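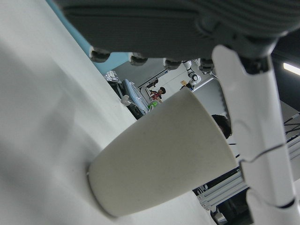
*Wrist view, paper cup on its side.*

**Ticket 2919 – Rebane cup-orientation score looks too good**
Opened: 06/02/2024
Status: open, not convinced

The Rebane write-up says the policy reads cup orientation from the wrist views and picks its grasp from that. Reported result is 111 trials with 3 failures. I've been asked to sign off so Ellura can reuse the method. I don't think the log supports the claim yet.

### What I checked first

Reran the scoring script on the stored logs. Same totals, so it isn't a math error. Then I swapped the wrist input for a constant gray image and replayed the planner. It still chose the "right" grasp in more than 19 of the replays I tried, which should not happen if the wrist view matters as much as claimed. 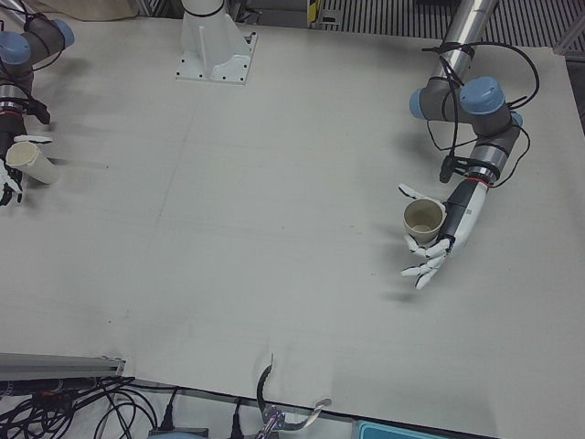
My guess is that the fixed-camera input is doing the work. The planner gets both streams, and the ablation table in the write-up only drops them one at a time, never with the start poses changed. From the fixed camera this is an easy call: one cup lying flat in the black hand, the other upright in the white one, with a lot of bare table between them. A simple outline match would sort those two. Mumico's older baseline did that and it isn't in the comparison.

### Wrist stream

1. Checked timestamps between the two wrist streams and the arm state. Offset is small and steady. Not the cause.
2. Checked whether the crop keeps the cup. It doesn't always. The default crop was tuned on the Prisex set and carried over without a note.
3. Looked for views where there's no cup to read at all. They exist, and they are scored like any other – palm and finger up close, then monitor, workcells and ceiling lights.
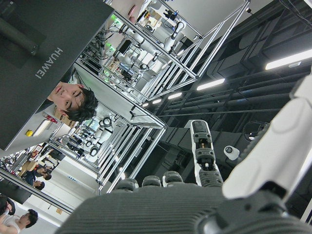 4. Asked for the confidence values on views like that. Reply was that they are "low but usable." No numbers attached. Still waiting.

### Possible leak

The file order may be giving the answer away. Start poses were run in blocks in October, and the train/test split was made by trial number, so neighbors ended up on both sides. Anything in the background that stays put during a block can stand in for the label.
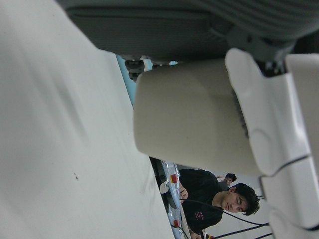

Background leakage is hard to rule out with this camera placement. The write-up says the hand hides most of the room, so it can be ignored. I don't buy that. Even with the gray padding across the top and the white housing down the right side, the gap still lets in a man in a black T-shirt, a pale blue table with red items on it, and cables. Plenty there for a network to latch onto.

### To do before I close this

- Split by block and rescore
- Mask everything outside the cup and hand
- Add the Mumico baseline
- Report the no-cup views separately

If the score holds after the block split I'll withdraw the objection. Leaving the Ellura handoff blocked until then.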